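Gedero floor cell

The Gedero floor cell is a two-armed robot work area used for picking up, sweeping and sorting small items at floor level. It was put together at the Kedwood workshop and has been in regular use there since September 2019. The cell takes its name from the Gedero control software that runs it. Two other cells of the same layout were later set up by Ganico, a parts supplier, for its own packing rooms.

The cell differs from most two-armed work areas in having no bench. The arms reach down and forward over bare tile, and the tools and objects they handle lie on the floor in front of them. This affects how the cell is set up and how it is looked after, and most of the upkeep has to do with cables, dust and the condition of the grippers.

Layout

The working area is a stretch of tiled floor directly in front of the arms. Objects for a task are placed between the two arms, within reach of both. Supplies, bins and spare cable are kept farther out. The control computer stands outside the working area and is connected to the arms by a single power line and a data line for each side.

Each arm ends in a gripper with a small module mounted at the wrist. The module has its own cable, which runs back along the outside of the arm to the base. The cable is not routed through the arm. The Kedwood staff tried an internal route on the first version of the cell and dropped it when a worn cable took most of a day to replace.

Setup

Setup starts with the floor. The tiles are swept and wiped, and grout lines are checked for grit. The arms are then powered on one at a time, left first, and moved to the rest position by hand control before any program is loaded.

The wrist modules are connected next. Each plug is pushed fully home and the cable is laid out so that it forms an open loop beside the wrist. The loop gives the joint room to turn. A loop that is too small pulls on the plug when the wrist rotates, and one that is too large can catch on a tool handle or drag across the floor. The Kedwood notes give no fixed length for the loop. The operator turns the wrist slowly from one limit to the other and watches the cable for strain.

Once both sides are connected, the operator runs a short program called Ren. It moves each arm through 19 positions and compares the reported joint angles with stored values. If any position is out of tolerance, the program stops and gives the number of the joint. A full run covers the left arm, the right arm and then both together.

Tool handling

Long-handled tools are the hardest items for the cell to hold. The handle is gripped well away from the working end, so a small slip at the fingers becomes a large movement near the floor. Smooth handles also tend to turn in the grip. Operators watch the lower end of the tool during the first few passes and stop the arm if it begins to swing.

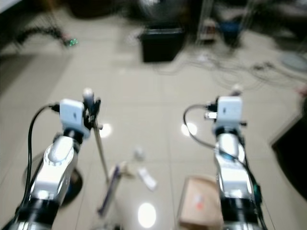
The two arms over the tiled floor, with a long, thin rod extending from the left gripper.

Before a long tool is used, the gripper fingers are wiped with a dry cloth and inspected for wear. The handle is marked with tape at the correct grip point. The arm is then closed on it at low force, raised a short distance and held still. If the tool stays in place, the force is set to its working value. If it drops or tilts, the fingers are opened and the grip is repeated a little closer to the tool's center.

The second arm is normally kept clear while the first is moving a long tool. In tasks that need both, such as pushing loose items toward a waiting gripper, the second arm is given a narrow zone on its own side and does not enter the middle until the tool has stopped.

Routine care

The cell is checked at the start of each working day and more fully after every 523 hours of running time. The daily check covers the emergency stop, the wrist cables, the gripper fingers and the floor. Anything left on the tiles from an earlier task is removed or put back in its starting place.

The longer check takes two people most of a morning. The joint covers are wiped down, the mounting bolts are tested with a torque wrench, and each cable is followed by hand from plug to base. Cable ties are replaced if they have gone stiff. The gripper fingers are taken off, cleaned and put back in the same order, and the Ren program is run again before the cell goes back into service.

Shiny tile can cause trouble for the vision system. Ceiling lamps reflect off the floor as bright spots, and the software has sometimes taken the edge of a reflection for the edge of an object. At Kedwood this was reduced by lowering the exposure setting. Mats were also tested, but light tools caught on their edges.

Common faults

The most frequent fault is loss of signal from a wrist module. The usual cause is a plug that has worked partly loose. The arm is stopped and powered down, the plug is reseated, and the loop is laid out again. If the signal drops a second time, the cable is replaced.

Slipping grip is the next most common. Cleaning the fingers clears most cases. Fingers with rounded or glazed contact surfaces are replaced in pairs, as a new finger set against a worn one holds poorly.

A joint reported out of tolerance by Ren is first tested again after the arm has been restarted. If the same joint fails twice, it is recalibrated with the arm in the rest position. The Kedwood log for the first cell lists 1078 completed Ren runs up to May 4, 2022, with most failures traced to the wrist joints.

Ganico cells

The Ganico cells use the same arms and software but stand on painted concrete. They need less adjustment for reflections and more frequent sweeping. Their wrist cables are fitted with a fabric sleeve, which slows wear where the cable rubs against the arm but makes a damaged section harder to find by eye.

Contact | Copyright 2022 | Back to top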